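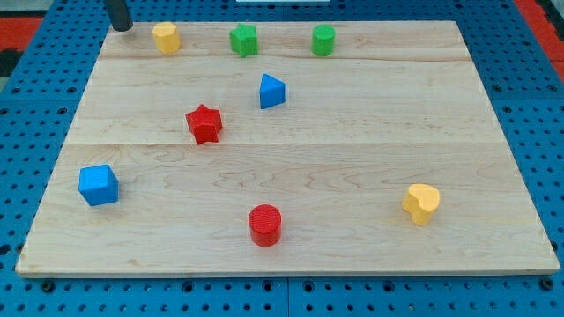 How long should an edge-glued pine panel sit in the shop before I plane it to final thickness?
Until two weighings a few days apart give you the same number. In a heated shop that usually means one to three weeks for 3/4 in. stock.

flatsawn_ed
Posted Thursday, 7:12 am
Starting a thread with the question I get most often by message, and the answer I give. Weigh the panel on arrival, write the weight on the end grain in pencil, weigh it again every three days. When the weight stops moving, the wood is at equilibrium with your air. A pin meter is fine as a second opinion, but cheap ones drift and the species correction for pine is often wrong.

Store it on stickers with air on both faces. Leaning it against a wall gives you one fast face and one slow face, and the panel will cup.

kerfline
Posted Thursday, 7:50 am
Disagree on the three weeks. Panels from a decent supplier come in at 8 or 9 percent and wrapped. If your shop is in the same range you can cut the same afternoon. I have run Givent panels straight off the truck for shelving and had no returns.

flatsawn_ed
Shelving is captured at both ends and loaded from the top. A free tabletop or a chest lid shows movement that a shelf hides. What was your shop humidity?

kerfline
39 percent, winter and summer. Dehumidifier on a controller.

flatsawn_ed
Then you have a controlled shop and the supplier happens to match it. Most people reading this have a garage.

moss_and_maple
Garage person checking in. My last panel was 24 in. wide, wrapped, from Tenthorpe. Unwrapped it on a concrete floor on a Saturday, flat, no stickers. By the next evening it had close to 1/4 in. of cup, edges up. Flipped it over and most of it came out in two days. Is the remaining bow permanent?

flatsawn_ed
Probably not. The top face dried and shrank while the bottom face was shielded by the floor. Sticker it, leave it alone, measure again in two weeks with a straightedge in the same three places. Do not plane it flat now. If you do, you take wood off a shape that is still changing.

dovetail_dissent
The part I would add is growth ring orientation. Wide flatsawn boards with cathedral grain cup away from the heart as they dry. Some makers alternate heart side up and heart side down across the panel, some do not. Alternating gives you a mild washboard. All heart side up gives you one long curve, which a couple of battens can hold. I prefer the single curve.

kerfline
Alternating is the textbook method and I have not seen a good reason to drop it.

dovetail_dissent
The reason is fasteners. With one curve you need screws at the center and slotted holes at the edges. With a washboard you are pulling down every other board.

kerfline
On a 12 in. panel neither matters. On a 36 in. panel I would use a frame anyway.

moss_and_maple
Does finish change any of this? I was going to put Vemance oil on the show side only.

flatsawn_ed
Oil slows exchange very little. Film finishes slow it more. In both cases coat both faces equally, same number of coats, same day if you can. One-sided finishing puts you back to the concrete floor problem, only slower.

radial_cut
For anyone who wants numbers: flatsawn eastern white pine moves about 0.2 percent of its width per 1 percent change in moisture content. A 24 in. panel going from 9 to 6 percent loses a little over 1/8 in. across the grain. Length change is small enough to ignore. The old Radulović moisture tables on the club page agree closely enough for shop work.

kerfline
Fine with those numbers. I still say three weeks is excessive for wrapped stock.

flatsawn_ed
The scale decides. If the weight is flat after four days, cut on day four.

moss_and_maple
Panel is on stickers now, 3/4 in. square, 16 in. apart. Bathroom scale only reads to half a pound. Good enough?

radial_cut
No. You are looking for changes of a few ounces. A luggage or parcel scale that reads to the ounce will do.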